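Wireless Upgrade, Brikovholm Building: Progress Report for August
Prepared by Aliki Lambrakis for Hanan Mahasneh

Status

Phase 1, the ground floor, is finished. Phase 2, the second floor and the stairwells, is under way and should close next month. Spending is within the approved amount.

Work completed

The old access points on the ground floor have been taken down and the new Numell units are up and running. All of them take power over the network cable, so the wall adapters are gone. Staff and guest traffic now run on separate networks. Santino Yáñez moved the office printers to the staff network on Saturday, when the offices were closed.

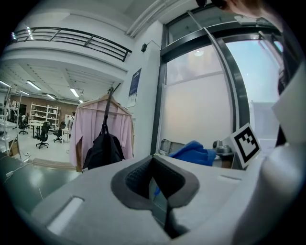
Hand-held gripper, close view.

Coverage in the east corridor was weak in the first survey. We moved two units closer to the corridor doors and ran the survey again. Signal is now acceptable in every room except the storage room behind the kitchen, which was not in the original scope.

Work in progress

Cabling on the second floor is being done by Chamoun. They have pulled roughly 1,000 feet so far and still have the north side to do. Six access points are configured and labeled, ready to mount once the cable is tested.
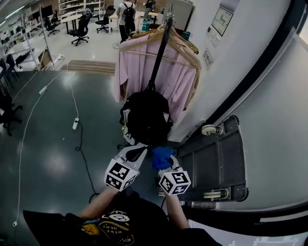

Siu-fong Chung is writing the settings guide for staff. It covers joining the network, changing a password and what to do when a laptop keeps holding on to a distant access point. A draft will go to Noemí Chávez for review before it is posted.

Problems

The Zidach switch in the second floor closet restarted twice under load. The supplier has agreed to replace it. Until the new one arrives we are using a spare, which has fewer powered ports, so the stairwell units will go in last.
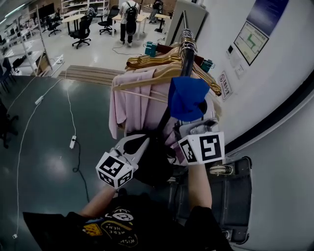 A few older phones will not connect to the 5 GHz band. We left the 2.4 GHz band on for them and will look at it again when Phase 2 is complete.

Next steps

Finish and test the north side cabling.
Mount the second floor units and repeat the survey.
Install the replacement switch.
Send the final Chamoun invoice for approval.

Decision needed

Please confirm whether the storage room should be added. It would take one more access point and a short cable run.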